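看了一晚上火箭直播，想说点闲话

2025年7月21日，星期一

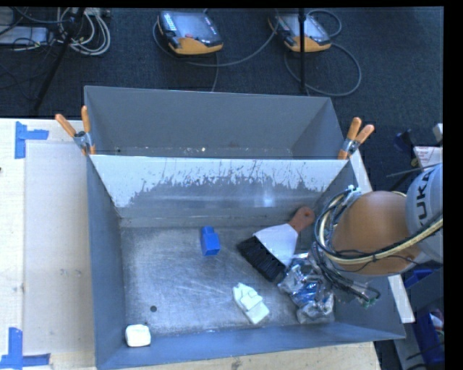

先说我为什么熬夜

上周末我又干了一件老大不小的人不该干的事：凌晨两点爬起来看火箭发射。泡了一碗面，裹着毯子坐在沙发上，声音开到最小，生怕把家里人吵醒。结果倒计时停在那里不动了，解说员开始东拉西扯，一会儿讲高空风，一会儿讲燃料温度，再一会儿干脆放起了资料片。我面都坨了，火箭还站在那儿冒白气。

最后当然是推迟。四点多宣布的，我回床上躺着，翻来覆去睡不着，脑子里全是那句“我们会在下一个窗口再尝试”。

第二天上班跟同事说起这事，他看我的眼神就像看一个半夜排队买打折鸡蛋的人。他说现在火箭不是天天都在飞吗，有什么好看的？我当时嘴笨，没回上来，憋了两天，所以有了这篇东西。

飞得多了，反倒没人看了

他这话有一半是对的。我小时候，发射是要上晚饭时候的新闻的，全家人端着碗看，我爸还会评论两句，比如“这回烟挺直”（他其实什么都不懂）。现在呢，手机上推一条，大家划过去，接着看猫。

我自己也有这个毛病。助推器第一次回来落地的时候，我激动得在屋里转圈，给三个朋友打了电话，其中一个直接把我挂了。后来看得多了，落地那一段我居然会去倒水。有一次水倒回来，屏幕上那根大柱子已经立好了，我还有点不高兴，好像是它没等我。

想想挺离谱的。一个几十米高的东西从天上掉下来，自己点火，自己刹车，稳稳当当站住，而我在厨房找杯子。

不过我觉得这也不全是坏事。坐飞机刚开始的时候，大概也有人专门跑到机场看起飞，现在谁还看呢，都在抱怨行李超重。一样东西变得无聊，多半是它真的好用了。当然火箭离这一步还远得很，飞机可不会因为高空风不对就让你下周再来。

关于“太空到底从哪儿算起”

这个话题每隔一阵就要吵一回，尤其是亚轨道旅游那种，上去几分钟，飘一飘，下来开香槟。每次都有人在评论区写：这也叫上太空？

我的看法可能两边都不讨好。从技术上讲，上去再下来和真正入轨差得太远了。入轨要的是横着的速度，快到你一直往下掉却老是掉不到地上。亚轨道更像是用很大的力气把球扔得很高，球到了顶，停一下，然后回来。两件事用到的能量根本不在一个档次。所以拿亚轨道的飞船去跟轨道飞船比，说谁领先谁落后，我觉得没什么意思，就好比拿游泳池的深水区去跟横渡海峡比。

可要是有人说坐上去的那几位不算什么，我又不服气。你让我坐我都得想想（好吧，我会坐的，但是腿会抖）。坐在一罐推进剂上面，底下点着火，窗户外头的天从蓝变成黑，这个过程哪怕只有几分钟，也够我跟人讲一辈子了。估计我会讲到所有亲戚都躲着我。

至于那条线画在哪儿，我真的不太在意。天又不是一层一层的地板，空气是慢慢变稀的，线是人画的，画在哪儿都有道理，画在哪儿都有人骂。

还有那些嘲笑的人

每次有钱人上天，网上都会出来一大堆段子。火箭的外形啊，宇航服的剪裁啊，牛仔帽啊，票价啊。有些段子我也笑了，笑得还挺大声。但是笑完以后去翻技术讨论，底下只有三条回复，其中一条是卖手机壳的。

我常去的一个小论坛，里面有位老哥叫Norbert Kuruc，发帖特别认真，每次发射完都要把直播从头看一遍，记下各个阶段的时间，再跟以前的对照。他有一篇讲整流罩分离的帖子写了三千字，真的是三千字，我去数过字数统计，3000出头一点都没有，正正好。我怀疑他是故意凑的。那篇帖子到现在有31个回复，里头一大半是他自己在补充更正。

同一天，一个拿火箭形状开玩笑的图，转得满世界都是。

我也没有要教训谁的意思，大家下了班想轻松一下，谁愿意看整流罩呢。我就是有点替他不值。后来我在他帖子底下留了个言，问了一个特别外行的问题：为什么分离的时候看起来那么慢？他回了我255个字，还画了个图。我看了两遍，看懂了一半，觉得这一晚上过得挺好。

推迟这件事，我慢慢想通了

以前一推迟我就生气。请了假的，定了闹钟的，跟朋友夸下海口说今晚一定飞的，全都白搭。有一年7月我在外地出差，住在Dornby，那地方晚上网络差得要命，我抱着电脑在旅馆楼下的台阶上坐着，画面卡一下走一下，最后等来一个推迟。蚊子倒是准时到的，咬了我一腿包。

现在好多了。我发现直播里最有意思的部分，经常就在推迟前的那几分钟。平时解说员念稿子，大家都平平静静的，一旦倒计时停住，频道里的声音就不一样了。有人报一个数，有人确认，有人问再等多久。他们说话都很短，也不慌。几百号人忙了好几个月，这时候只要有一个人说“不行”，那就是不行，大家收拾东西明天再来。

我们公司要是有这个本事就好了。上个月那个系统上线，前一天晚上起码四个人私底下跟我说觉得悬，开会的时候一个吭声的都没有，包括我。结果你们也猜得到，上线以后我们补了一整个星期的窟窿。后来开复盘会，每个人都说其实早就看出来了。我坐在那里，脑子里全是发射直播里那个干巴巴的声音：停止，停止，停止。

所以现在看到推迟，我会骂一句，然后去睡觉。骂还是要骂的。

顺便回答几个老问题

总有朋友问我看直播看什么，我就在这里一起说了，省得每次打字。

开播别太早进去。官方给的开播时间前面一大段都是音乐和远景，你进去了也是干坐着。我一般掐着发射前四十分钟，正好能听到加注的情况。

音轨能选的话，选不带解说的那一路。刚开始会觉得闷，听两次就回不去了。英语不好也没关系，来来回回就那么些词，听熟了跟听报站一样。

最大动压那一下别眨眼。画面上其实看不出什么，可是你知道那是箭体最难受的时候，手心就会出汗。我每次都出汗，看了这么多年也没改掉。

入轨以后不要马上关！很多人看到二级关机就走了，后面卫星分离那一段才好看，尤其是背景里有地球的时候。有一回镜头里地球的边慢慢亮起来，我坐在那儿忘了喝水，我们家猫从键盘上走过去，把全屏给退了。

还有人问要不要买望远镜。看直播买什么望远镜啊。真想看点实在的，查一下空间站过境的时间，找个没什么楼挡着的地方，抬头就行。它很亮，走得不紧不慢，也不闪。我第一次带我外甥女看，她问我上面的人现在在干嘛，我说可能在睡觉吧，她就对着天小声说了句晚安。回家路上我们俩买了两根冰棍，她那根掉了，我那根就归她了。

下一个窗口

说是这周后半段，具体哪天还没定，得看天气。我闹钟已经设好了，面也买了，这次打算等火真点着了再泡。Norbert说他的表格已经准备好了，一共212行，空着等数据。我问他飞不成怎么办，他说那就多一行。

要是哪位也睡不着，到时候评论区见，我应该还裹着那条毯子。对了，上回有人留言问我毯子在哪儿买的，是我妈织的，不卖。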